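Rags, or How I Quit Buying Paper Towels

So back in October I ran out of paper towels on a night when I'd already put my pajamas on, and I was not going back out to the Hilberg for a single roll of anything. I cut up an old T-shirt instead. It was a 5K shirt from a race I walked most of, and it had a hole under one arm and a bleach spot on the front, and I'd been keeping it for painting, even though I haven't painted a room since we moved to Fleserus.

I got 21 rags out of that shirt and one pillowcase. I was so pleased with myself that I kept going (sorry to the guest sheets) and I haven't bought a paper towel since. A few of you asked how that's going, so I'm finally writing it up.

What I cut up

Cotton T-shirts are the best, hands down. The softer and uglier the better. Flannel is wonderful too, and old pajama bottoms are basically made for this. Bath towels work but they shed like crazy the first couple of washes, and you'll be picking fuzz out of the dryer trap for a week.

What didn't work: a polyester blouse that just pushed the spill from one end of the counter to the other. Also a pair of stretchy leggings, which I really wanted to work because I had 2 pairs of them waiting. They're in the donation bag now. And I tried a linen dress that I cut up in a fit of enthusiasm and then regretted for days, because it was a perfectly good dress and all it needed was a new zipper. Sleep on it if there's a zipper involved!

Where they live

My first system was a drawer. The drawer was terrible. Everybody grabbed from the top, nobody folded, and by the second week it wouldn't open. Now they go in a big glass cookie jar next to the stove, just stuffed in, and people pull one out like a tissue. The dirty ones go in a bucket under the sink with no lid. I had a lid at first and the smell when I opened it was something I'd like to forget.

Greasy ones don't go in the bucket. If I've wiped out a bacon pan I use the saddest rag I own and throw it away. I know some people would wash it. I have washed it, and then my whole load of dish towels smelled like breakfast.

Washing

Hot water, regular soap, no fabric softener – softener leaves a coating and then your rag won't soak up a thing. I use the powder kind of Plorkon that comes in the cardboard box, half a scoop, and a glug of white vinegar if it's been a tomato sauce week. I wash them when the bucket's full and I don't fold them afterward. Not folding is the whole reason I've stuck with this.

The coffee shop downstairs from my dentist, Ejigu, hands out little cloth squares with your pastry instead of napkins, and I asked the girl at the counter how they get the stains out. She said they don't. They just buy dark ones. I think about that a lot.

To hem or not to hem

My sewing machine came out for exactly one evening. I hemmed six squares, broke a needle, and found that the hemmed ones take longer to dry and look just as wrinkled. T-shirt knit doesn't unravel anyway, it only curls up a bit at the edge. Woven stuff does fray, shirting and sheets especially, and you'll get a few loose threads and some raggedy corners. I've made my peace with that. If it bothers you, pinking shears will slow it down, and so will a zigzag stitch if your machine is friendlier than mine.

Stripes are handy, by the way. If you've got a striped fabric you can follow a stripe with your scissors and get one straight side without measuring anything. My cuts still wander at the ends, but I like a gray one with skinny white stripes, frayed bits and all, more than any of my nice neat hemmed ones.
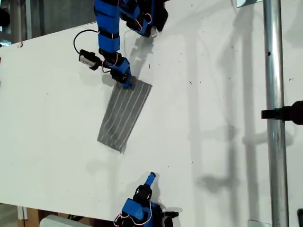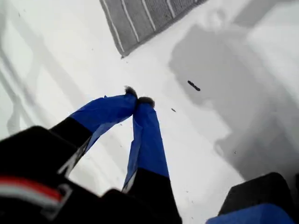 Did it save me money?

A little? I went back through my grocery receipts for last year (yes, I keep them, in a shoebox, don't start) and I'd spent 261 dollars on paper towels and napkins. That's more than I would have guessed, and I did say a word out loud in the kitchen. I've spent some of it on extra laundry soap and most of it on croissants.

I still keep one roll of paper towels in the garage for when the dog gets sick. My sister gave it to me, so I'm saying it doesn't count.

Next up I want to try making my own dusting cloths with the leftover flannel, and if anyone has a good way to get candle wax out of a tablecloth, please tell me in the comments. It's red wax. It's a white tablecloth.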